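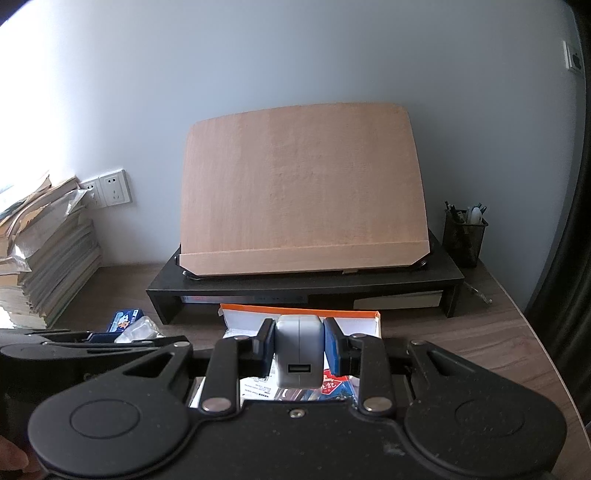 The right-hand gripper had been closing slightly late since the start of May, so I finally took an evening over it. Both of mine are the hand-held sort, a pair I bought through Harkell, and they get used at my desk at home with whatever is lying about. I keep a notebook for each. The right one was at 1835 grasps when I first wrote down that it felt wrong.

I started with the pads. They are blue foam and they wear at the tip first, where they meet the edge of a small object. Mine had gone shiny and a bit hard. I change them every 1000 grasps or so if I remember, and this time I hadn't. The old ones peel off if you go slowly from the back end. Any glue left behind comes off with a cloth and a drop of alcohol. I let the metal-free part of the finger dry fully before sticking the new pad on, then hold the jaws shut on a folded card for a few minutes.

Next were the pins. The linkage on each side should swing freely with no side play. I hold the body still and push each finger sideways with a thumb. The left finger was fine. The right one clicked. There is no point tightening everything in sight, so I took it up a little at a time, trying the movement after each turn, and stopped when the click went. Too tight and the finger drags on the way back, which I learned on the first set.

Dust is the other thing. It settles on the flat black surfaces and works its way in round the pivots. A soft paintbrush does for most of it. I don't use oil. I tried it once and the joints were filthy within a week.

After that I do the same check every time, with small things from the desk. A charger is good for it, being smooth and hard with straight sides. If the two pads don't meet it evenly it twists as you lift. I do 80 lifts with each gripper and write down any slips.

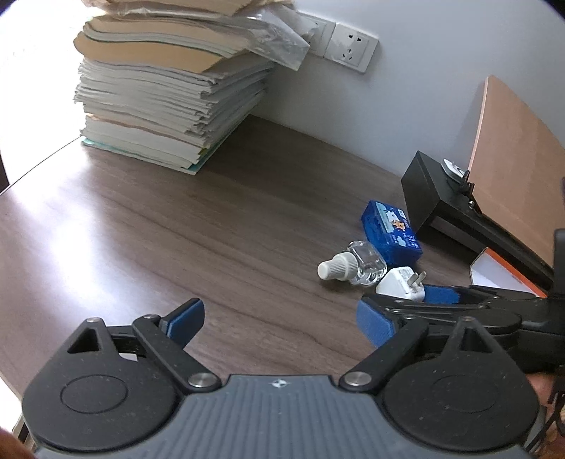

Both grippers at the desk, with the plug adapter over by the right-hand one.

The right one slipped twice in the first ten lifts and then settled, and I put that down to the new foam. The left one had no slips. I ran the right one again the next morning and it was clean all the way through.

I have written the pad change in the notebook with the count beside it. Spare pads are down to one set, so I have ordered more from Plarau. They were cheaper than Harkell last time, though the postage was slow. The next thing to look at is the left gripper's trigger, which feels a touch heavy when I first pick it up. That can wait until the pads arrive.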